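Rind 4 — motion planning for two arms in one workspace

Most two-arm planners look great on an open bench. Put a washing machine door between the arms and you find out what the software does when it runs out of room. We sell Rind 4 for that second case, and we'd rather you doubt it before you buy it.

What it does: takes depth and wrist camera feeds, keeps a shared collision model for both arms, and replans when either one drifts from its path. Glass and chrome are still hard. Depth sensors hate both, and any vendor who says otherwise should be asked for logs. Rind marks those surfaces as uncertain and slows down near them, so cycle times suffer.

Our test set is 1,068 laundry tasks, logged by Rafia Memon's team at Carkudness. Ask for the failures too. They're in the same download.

Replanning rate: 40 Hz with both arms moving
Trial license: 14 days, full features
Not included: grasp planning for cloth (see Zikia, and read its limits page first)

Support is Edgars Sakalauskas, by email. He will ask for your calibration files before anything else, and a bad wrist calibration is the usual culprit — ours included, for most of January. 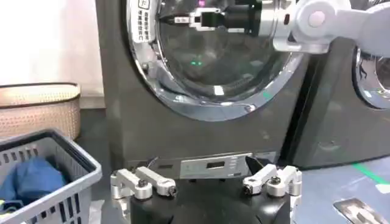 Trial licenses run on one workstation and can't be moved to another. If you need a second seat, write to us before you install.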